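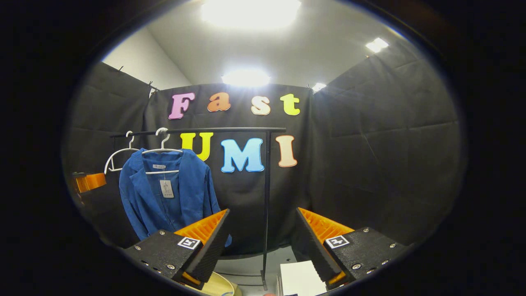 Rastow Adds Free Citation Help for College Students

2018-07-01

Rastow, the tutoring company that runs walk-in writing rooms near college campuses, will offer free help with citations and source lists starting in September. The service will be open to any enrolled student, including those who don't pay for tutoring.

Students will be able to bring a draft and sit with a tutor for 20 minutes. Tutors will check in-text citations, footnotes and the reference page, and point out passages that need a source. They will not write or rewrite any part of a paper.

"Most of the papers we see have a decent argument in them," said Uzma Pirzada, who manages the writing rooms. "Then the student loses points on the works cited page. It's the last thing they do and they do it at two in the morning."

The company tested the service during the spring term at its Wadano and Marchetti locations. Tutors there held 3,629 sessions. Missing page numbers were the most common problem, followed by websites listed with no author or title. Pirzada said a fair number of students had relied on automatic citation tools and hadn't checked the results.

In the fall the service will run at 14 locations, 13 of them already open. The last, in Drusadier, is due to open before classes begin. Hours will vary by site and will be posted at the front desk of each one.

No appointment is needed, but students should bring a printed copy of the draft and the assignment sheet with the required style marked on it. Tutors can work with MLA, APA and Chicago. Group projects count as one session, and only one member of the group has to attend.

Theses and dissertations are not covered. Graduate students can still book a regular paid session for those.

Rastow is also hiring part-time tutors for the fall. Applicants must have finished a bachelor's degree and will be asked to correct a sample reference page.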